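Can a godparent be from another church?
Posted 19/03/2025 in Parish life, Celtville

Our son will be baptized in May. We want my husband's friend from the Luda choir to be godfather, but he is Methodist. The parish office gave me a form with 141 on top and I do not find any place for him on it. Do we have to choose another person?
Korkor Abubakari

Dela Amegashie
You do not have to leave him out. In a Catholic baptism you need at least one godparent who is Catholic, confirmed and at least sixteen years old. A baptized person from another Christian community can stand beside this godparent as a Christian witness. His name is also written in the register – ask the office where to put it, because our form had no line for it either.

Ask early also about the preparation class. In our parish it was two evenings, and both parents had to come. 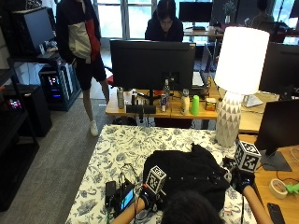
Black knit garment on a floral tablecloth

About clothes, white is usual for the baby, but the godparents can wear what is decent. My brother wore a dark sweater and the priest said nothing.

Liepiņa
we did the same with my cousin, no problem. just call the priest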